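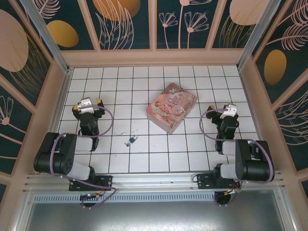
Pink box with illustrated cover, set at an angle on white tile

Sezer Tile & Grout Cleaner, 500 ml

We love this one! Spray it on, give it 11 minutes, then go along the grout lines with a soft brush – even the scuffs by the back door come up.
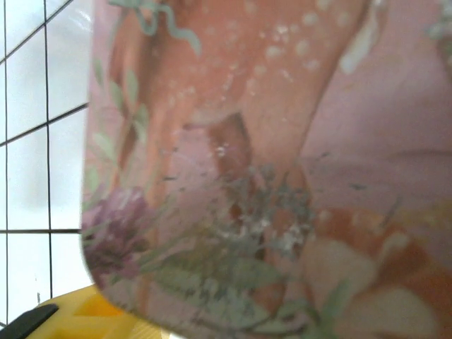

It has a light citrus smell that's gone by lunchtime, and one bottle does our whole kitchen floor more than 2 times over.

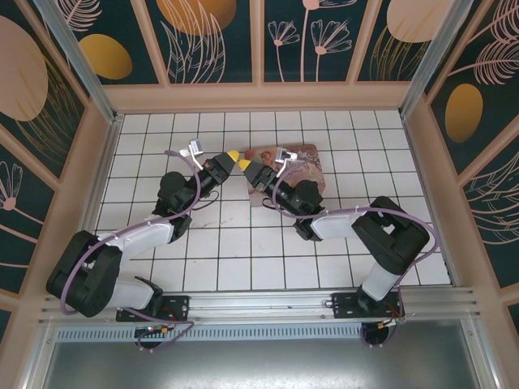 Rinse with warm water and let it dry. Works on glazed ceramic and porcelain. Please don't use it on marble!

Ships from Bollcombe.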